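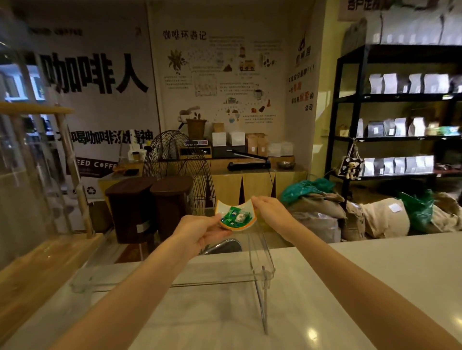
Fordale legt Beschaffungsplan für Serviceroboter im Café-Betrieb vor

Fordale, 18/11/2024 -- Der Gerätehändler Stekik und der Café-Betreiber Rukero haben sich auf einen gemeinsamen Plan für die Anschaffung von Assistenzrobotern verständigt. Ab Januar sollen die ersten Geräte an der Theke arbeiten. Sie sollen leichte Aufgaben übernehmen, die mehrmals am Tag anfallen: Waren umstellen, Schalen und Dosen an ihren Platz bringen, die Arbeitsfläche sauber halten.

Vor dem Kauf wurde der Bedarf genau untersucht. In die Auswertung sind 409 einzelne Handgriffe eingegangen, nearly alle von ihnen mit zwei Händen ausgeführt. Für die Auswahl der Greifer ist dieser Punkt von großer Bedeutung, denn ein einarmiges Gerät ist im Einkauf günstiger, kann aber eine Dose mit glatter Wand nur mit Mühe sicher halten. 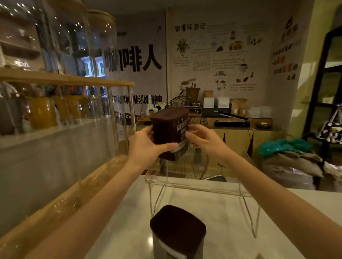 Budget und Zeitplan

Die Kosten werden auf zwei Haushaltsjahre verteilt. Im ersten Jahr sind 80 Tausend Euro für Geräte und Einbau vorgesehen, dazu kommen 20 Tausend Euro für Wartung und Schulung. Ein Teil der Summe bleibt zunächst gesperrt und wird erst nach der Abnahme freigegeben.

Die Abnahme führt das Prüfbüro Shehu durch. Es hat dafür einen Katalog mit 130 Prüfpunkten erstellt. Geprüft werden unter anderem die Reichweite über der Theke, der Umgang mit durchsichtigen Ständern aus Acryl und das Greifen von dünnem, weichem Material. Gerade bei Papiertüchern unterscheiden sich die angebotenen Greifer stark -- und auch im Preis liegen sie weit auseinander.

Stekik empfiehlt anderen Betrieben, die Maße der Arbeitsfläche und den Platz hinter der Theke schon vor der ersten Anfrage aufzunehmen. Nachträgliche Umbauten sind in dem Budget von Rukero nicht enthalten.
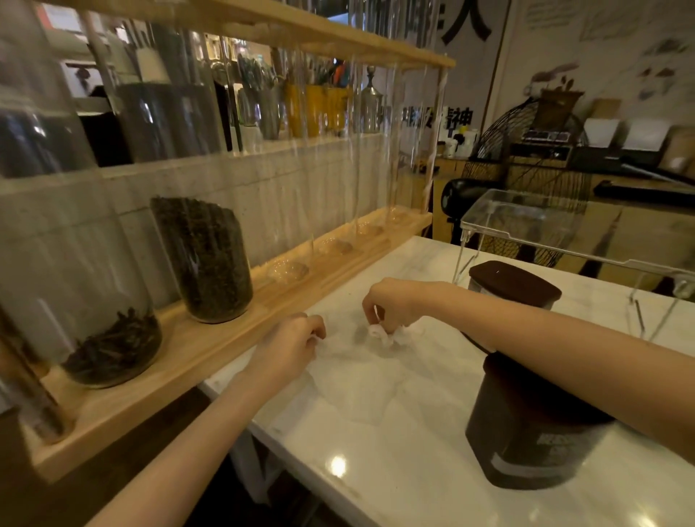

Handarbeit mit Papiertüchern auf der Marmorfläche der Theke.

Miete oder Kauf

Rukero hat beide Wege gerechnet und sich für den Kauf entschieden. Eine Miete wäre im ersten Jahr günstiger gewesen, jedoch hätte der Vertrag keine Änderung der Greifer erlaubt. Für weitere Standorte wird die Frage neu gestellt, sobald die Ergebnisse der Abnahme vorliegen.

Interessierte Betriebe können den Prüfkatalog und eine Vorlage für die Budgetplanung bei Stekik anfordern. Die Unterlagen sind kostenlos und werden auf Deutsch und Englisch verschickt.

Pressekontakt: Stekik, Abteilung Kommunikation, Fordale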